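HOSP 2247 Small Appliance Practice
Handout 3: The Toast Station
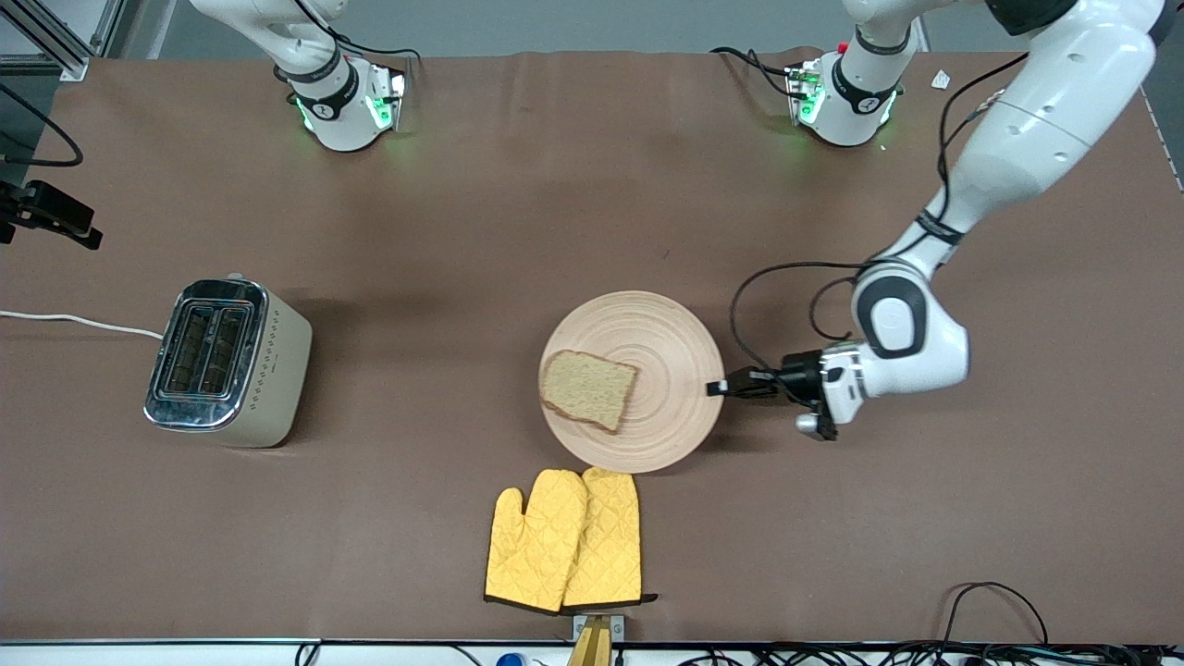
Course staff, Plemwood Community Kitchen Program
Revised August 2025

Scope

This handout covers the two-slot toaster, the serving plate, the bread and the hand protection used with them. Kettles and hot drinks are in Handout 4. Read sections 1 through 5 before the practical. Section 8 is the written work and is handed in at the start of the next session.

1. What the station consists of

A toast station is the smallest complete work area in the course. It has one heat source, one food item, one serving surface and one form of hand protection. The set used throughout these notes is a cream or beige toaster with a brushed chrome top plate and two long slots side by side, a round wooden plate, sliced bread, and a pair of yellow oven mitts. The work surface is covered in matte brown.

A knife, butter and spreads are not part of the basic station. They are added in the second half of the practical, after the toaster has been unplugged. Jars and tubs left near a working toaster tend to get reached over, and reaching over the slots is marked down on the practical sheet.

2. How a slot toaster works

Each slot has a heating element on both sides. The elements are flat sheets wound with resistance wire, usually a nickel-chromium alloy. Current passing through the wire heats it until it glows, and most of the heat reaches the bread as radiation. Little of it comes from contact with hot air, so the distance between bread and wire matters more than the temperature inside the housing.

Lowering the carriage does two things. It drops the bread between the elements, and it closes the main switch. In most current models an electromagnet holds the carriage down. When the timer cuts the magnet, a spring lifts the carriage and the switch opens. If the toaster is not plugged in, the magnet has no current and the lever will not stay down. Students report this as a broken lever more often than any other fault. Check the outlet first.

Older models use a bimetal strip in place of the electronic timer. The strip bends as it warms and releases a latch. A second batch in such a toaster comes out lighter at the same setting, because the strip starts warm. Electronic timers have the opposite fault: the second batch gets the same time in an already hot housing and comes out darker. Turn the dial down one step for the second batch on an electronic model.

The numbers on a browning dial are not minutes unless the manual says so. They are also not comparable between makers. A setting of 3 on one toaster may match 4 on another. Record the model along with the setting whenever you write up a result.

3. The browning reaction

Bread browns by the Maillard reaction, in which amino acids react with certain sugars at the hot surface. It proceeds slowly while the surface is damp. The first part of any toasting cycle is spent driving off water, and the color changes little. Once the surface dries, color develops quickly, and the difference between pale gold and dark brown can be a matter of seconds.

Practical consequences:

Fresh bread takes longer than day-old bread of the same type.

Frozen bread needs the defrost setting, or one extra step on the dial where there is no such setting. Knock off loose ice before loading.

Bread with added sugar, milk or honey browns early. Start two steps lower.

Thick slices sit closer to the elements and may scorch at the surface while the center is still soft. If a slice has to be pushed into the slot, it is too thick for the toaster. Use a broiler.

4. Placing the equipment

Stand the toaster on a level, stable surface with its cord running away from the front edge. Leave clear space on every side and nothing overhead. Wall cabinets, hanging towels and curtains are the usual problems in home kitchens. Paper coverings and cloths should be removed from under the toaster before it is switched on, unless the manual states that the covering is suitable.

Plug directly into a wall outlet. Do not use an extension cord. Smart plugs, including the Wemo units some students have at home, are not used in this course with any heating appliance. The reason for the rule is that a toaster must never be energized while unattended, and a remote switch makes that possible.

Place the plate beside the toaster on the side of your working hand. The distance should be short enough to move a slice across without stepping, and long enough that the plate does not touch the housing. Wood marks and dries out if it is left against a hot metal surface.

The mitts go where they can be picked up without crossing the slots. Keep them off the top of the toaster at all times, including when it is cold. An object stored on top will sooner or later be there when the lever goes down.

5. Procedure

5.1 Look into both slots with the plug out. Remove anything left in them by turning the toaster over above the sink or bin.

5.2 Slide out the crumb tray, empty it, wipe it dry and replace it. The tray must be fully home.

5.3 Plug in. Set the dial.

5.4 Load the bread upright. For a single slice, check the housing for a marked slot; some models measure heat on one side only. Where there is no marking, use either.

5.5 Lower the lever until it holds.

5.6 Stay at the station for the full cycle. If you have to leave, press cancel and pull the plug.

5.7 When the carriage rises, wait a moment and lift the slice by its top edge. Use the high-lift position if the lever has one.

5.8 Put the slice on the plate. Toast laid flat gives off steam underneath and softens on that side. A wooden plate takes up a little of this moisture, and a glazed one takes up none. For crisp toast, lean two slices against each other for half a minute before laying them down.

5.9 Unplug by gripping the plug, not the cord.

A slice stuck below the rim is freed only after the toaster is unplugged and has cooled. Wooden tongs may then be used. Metal knives and forks are never put into a slot, plugged in or not, because they damage the wire and the mica even when there is no current.

6. Oven mitts at a toast station

Mitts are on the station for handling the housing, emptying a tray that has not cooled, and moving the toaster in an emergency after the plug is out. They are too thick for picking up toast. A mitted hand cannot feel the slice, and the fabric can be pushed against the slot edge or into the opening.

Mitts must be dry. Water conducts heat through the padding much faster than air, and a damp mitt can let a burn through before the wearer notices. Inspect the thumb seam and the fingertips before each session. Discard mitts with exposed filling. The Trendance pairs in the supply cupboard can be machine washed at low temperature, then air dried for a full day before they go back into use.

7. Care of the wooden plate

Wash by hand in warm water with a small amount of dish soap, rinse, and dry both faces with a towel. Stand the plate on its edge until the next day. Laid flat while damp, a plate dries from one face only and warps.

Do not soak. Do not put it in a dishwasher. Oil with food-grade mineral oil when the surface looks pale and rough. Apply a thin coat, leave it overnight, and wipe off what has not been absorbed. Cooking oils turn rancid and are not suitable. If the surface has cracked, take the plate out of food service.

8. Written work

8.1 Browning series. Toast four slices from one loaf at four dial settings, letting the toaster cool fully between slices. Record the time for each in seconds. Place the slices in a row and describe the color and the texture at the center and at the crust. State the make and model.

8.2 Warm start. Repeat one of the settings immediately after a previous cycle. Report whether the result was lighter or darker, and say what this suggests about the type of timer.

8.3 Energy. The rating plate is normally on the underside of the housing. Copy the wattage and calculate the energy used by one cycle in watt-hours. Worked case: a 900 W toaster running for 2 minutes uses 900 x 2 / 60 = 30 Wh. Then work out how many such cycles use 3,000 Wh. Show your steps.

8.4 Layout. Draw your own kitchen counter from above. Mark the outlet, the toaster, the plate and the mitts. Note every point where your layout departs from section 4 and what would have to be moved to correct it.

Marks: 8.1 carries 20, and the other three carry 10 each, for a total of 50. A series with missing times is marked out of half.

9. Reading

Ibarra, Small Heat Appliances in the Teaching Kitchen, chapter 2 (elements and timers) and the appendix on crumb trays. The copy on the reference shelf may not be taken into the kitchen.

Manual for the toaster at your assigned station, in the blue binder. Note the cleaning section in particular, as crumb trays on some models release from the back.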